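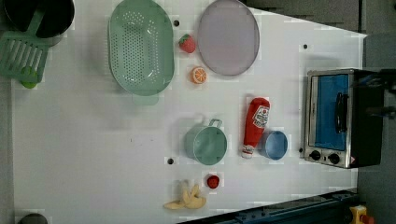

Zosgate Customer Support
Ticket 1847: Gilberg tabletop kit, arm stops short when putting things down
Status: Solved
Product: Gilberg kitchen task kit with overhead view
Opened by: Constanza Maldonado, Vondonwood
Handled by: Gadisa Gashaw

Constanza Maldonado wrote:

Hello all, and thank you for the quick reply to my delivery question last month, I did mean to write back. We've had the Gilberg kit up and running since early November and on the whole we are very fond of it. The tidying routine is the one we use most, where the arm picks up a bit of play food and puts it in the pot or on the plate, and visitors will happily stand and watch it for far longer than you'd think.

My trouble is with the putting down. The picking up is lovely. But when it takes something over to the lavender plate it lets go too early, and the piece drops on the near side of the rim or rolls off towards the middle of the table. It does the same with the colander, though less often. With the green pot in the middle it hardly ever misses. I've run the setup wizard again twice and it says all is well both times. The log has code 571 in it over and over, and I couldn't find that one in the booklet.

Is it something I've done? I'm quite prepared for it to be something I've done.

Gadisa Gashaw replied:

Hello Constanza, lovely to hear from you again, and I'm glad the visitors like it. Thank you for attaching the overhead view as well, it saved me asking for one.

Code 571 means "target outside mapped area". The arm has been told to go somewhere that lies beyond the edge of the map it made during setup, so it goes as far as the map allows and opens the gripper there. It's missing from your booklet because it came in with a later software release, and I've asked for the page to be added.

Looking at your layout, the plate is right up at the top of the view and runs out of it, and so does the black pot in the corner. The software can only work out the middle of a thing from the part it can see. If some of the plate is out of sight, the middle it works out will be too close to the arm, and I think that's your early drop. The green pot sits well inside, which would be why it behaves.

Could you try the following, in this order?

1. Put the arm in Rest and wait for the steady light.
2. Bring the plate and the black pot in towards the centre until the whole of each shows on the screen, with a hand's width to spare.
3. Move the spatula so it isn't lying over the pot. It's also partly over a small round green piece next to it (the lime, I take it?), and the arm won't find that reliably while it's covered.
4. Open Settings, then Table, then Map again. Please use this one and leave the wizard alone. The wizard checks the motors and doesn't touch the map.
5. Run the tidying routine 9 times and send me the log.

The toaster oven can stay where it is for now.

Constanza Maldonado wrote:

Well, that explains the wizard! I had been running it with great faith. I've done steps 1 to 4 and the plate is very much better. Out of the 9 runs there were 3 where it still let go early, and all of those were at the colander. No more 571 anywhere. Log attached.

One more thing while I have you. Would the Ledesma soft fingertips help? I saw them on your accessories page and wondered if I should just order a pair.

Gadisa Gashaw replied:

That's good progress, and I'd hold off on the fingertips. They're made for slippery pieces and your grip is fine, so you'd be spending money on the part that works.

The log says the colander is saved as "flat dish", so the arm is coming in low and meeting the rim. Go to Objects, choose the colander, change the type to "deep bowl" and save. There's no need to map again afterwards. If you'd like to be extra careful, run it slowly the first time with your hand near the stop button.

Constanza Maldonado wrote:

Changed to deep bowl, ran it slowly, then at full speed all morning, and it hasn't missed the colander once. I'm so pleased. The fingertips can wait for another year's budget. Please do close this, and thank you for being so patient with me.

Gadisa Gashaw replied:

Closing now. The corrected booklet page will come to you by email once it's ready.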